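The Marar Road Matter

The Crown accepted the plea at ten past nine and by half past the gallery had mostly emptied. Brynhildur Hviid stayed where she was, in the second row, with her coat still buttoned.

Her brother had stood when he was told to stand. The judge asked whether he understood what he was giving up and he said yes. She asked whether anyone had promised him anything and he said no, and then he looked at his lawyer to see if that was the right answer. The charge was criminal negligence causing bodily harm. There had been a second count, but the Crown dropped it.

The agreed statement of facts took eight minutes to read. In September the accused was employed as a night driver for Cumier Freight, hauling feed between Dirnell and the coast. He had been on the road for longer than his logbook showed. On Marar Road, two kilometres short of the grain elevator, his truck crossed the centre line and struck a parked pickup. A man was changing a tire on the far side of it. The man lived. He lost the use of his left arm below the elbow.

Brynhildur had heard all of it before, but never in one piece. She had heard it over the phone, and from the constable, and from her mother, who left out the arm.

In the hallway the lawyer told her sentencing would be put over for a report. Someone would call her, probably, about his background.

"What do I say?"

"Whatever's true."

"He falls asleep," she said. "He's always fallen asleep. He fell asleep at our father's funeral."

"I'd leave that one out," the lawyer said.

She drove home by the highway. It added half an hour but it kept her off Marar Road. The fields were bare and there was water standing in the low parts. At the Sornivon turnoff she stopped for gas and bought a coffee she didn't want. The kid at the till had gone to school with her brother's stepson. He gave her the change and said to take care.

Her daughter was at the kitchen table when she came in, with her homework on one side and the tablet propped against the fruit bowl.
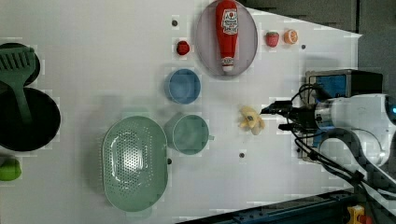
Tomato, strawberry, orange slice and ketchup, with the robot arm at right.

"Is he going to jail?" her daughter asked, without looking up.

"We don't know yet. There's a report first."

"What kind of report?"

"About who he is."

Her daughter thought about that. "Who writes it?"

"A probation officer."

"Do they know him?"

"No," Brynhildur said. She took her coat off and hung it behind the door. "They ask the people who do."

The call came eleven days later, while she was scraping the windshield. The probation officer had a soft voice and typed while she talked. She asked about school, and drinking, and whether there had been violence in the home. She asked how he'd come to work for Cumier. Brynhildur said they'd been hiring and he'd had a baby coming.

"And did he ever speak to you about his hours?"

Brynhildur put the scraper down on the hood. In August he had sat in her kitchen and shown her two logbooks, one for the company and one he kept for himself, in pencil. He'd laughed about it. He told her a run paid 490 dollars if you made it by morning and a lot less if you didn't. She had told him to be careful. Then she had given him a plate of supper to take with him, wrapped in foil, so he could eat while he drove.

It could help him, she supposed, if it showed the company had known. It could also show that he had.

"Ms. Hviid?"

"Yes," she said. "I'm here."

She could hear that the typing had stopped. Across the street a man was backing his trailer into the driveway and getting it wrong, pulling out and trying again. There was frost left on the passenger side.

"He showed me the books," she said. "There were two of them."

She told it in order, the kitchen and the pencil and the money. She told the part about the supper as well, though it wasn't asked for. The officer wanted to know whether the second book still existed and Brynhildur said it did — it was in the drawer under her phone, with the takeout menus and the batteries. He had left it there that night and never come back for it.

"You'll want to speak to his lawyer before you do anything with that," the officer said.

"All right."

"Today, if you can."

Brynhildur finished the windshield. Then she shut off the engine, went back inside and opened the drawer.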